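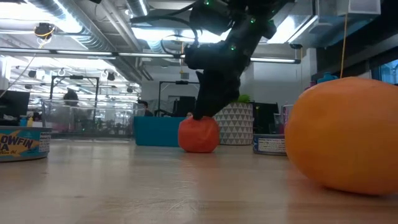 Orange-colored fruit on a light wood-toned tabletop.

Kelloris

Kelloris was a folk and country-rock band from the river town of Pretport, best known for the album Orange Season and for a way of playing live that asked a good deal of patience from its audiences and usually paid them back for it. The group was led by the singer and songwriter Sandrine Guillot, who also played a battered tenor guitar and, on the slower songs, a pump organ that had come out of a chapel in the hills above Flastberg.

Origins

Guillot grew up over her parents' shoe repair shop and learned her first songs from the radio on the workbench, which was tuned to a country station in the mornings and to whatever came in clearly after dark. She has said in interviews that she was grown before she understood that the two kinds of music were supposed to be kept apart. The band came together at a Sunday supper club in Pretport, where the house players were expected to fill three hours with very little repeated, and where a good many of the early songs were made up on the spot and written down afterward on the backs of menus.

The name comes from the title of one of those early songs, a long waltz about a ferry. The song itself was never recorded in a studio, though a rough version with a great deal of dish noise behind it has passed among fans for years.

Recordings

The first release was a cassette of six songs, made over two cold nights in February in the back room of the supper club. The run was 300 copies, all with hand-lettered covers, and the band sold them from a suitcase at the side of the stage. A second pressing of 600 followed once a college station in Flastberg began playing "Carrier," the closing track, nearly every evening.

"Carrier" is still the song most listeners meet first. It is sung from the point of view of a woman who delivers letters along a mountain road and slowly works out, from the handwriting on the envelopes, that two of her neighbors have fallen in love. The recording has no drums until the last verse, and even then only a hand patting the lid of a piano.

Orange Season, the full-length album that came next, is a warmer and roomier record, with fiddle and pedal steel on most of the songs and a small choir of friends on the title track. Guillot wrote that one for her grandmother, who kept a bowl of oranges by the door all winter and gave one to each visitor on the way out – the mail carrier included, as attentive listeners have noticed. The first vinyl edition of 1000 was gone before the tour was over.

Live performance

Kelloris rarely used a set list. Guillot preferred to talk her way from one song to the next, and some of her introductions ran longer than the songs they belonged to. The best-attended concert of their career was the homecoming show at the Pretport fairgrounds, with a paid crowd of 1523, where the power failed partway through and the band played the remaining songs unamplified from the edge of the stage.

Style and reception

Reviewers tended to place the group somewhere between old-time string band music and the rougher end of alternative country. Praise went most often to Guillot's voice, which is low and a bit grainy, and to her ear for the way people really talk in kitchens. The usual complaint was about tempo. One Flastberg paper, fond of the band on the whole, wrote that a person could "put up a fence" during the instrumental break in "Carrier."

Later activity

The band stopped touring after Orange Season without any formal announcement. Guillot now teaches songwriting in Pretport and plays there now and then on her own, mostly older material – with the ferry waltz as a regular encore.

This article was last revised on Nov 1, 2025.

See also
Music of Pretport
Alternative country
Tenor guitar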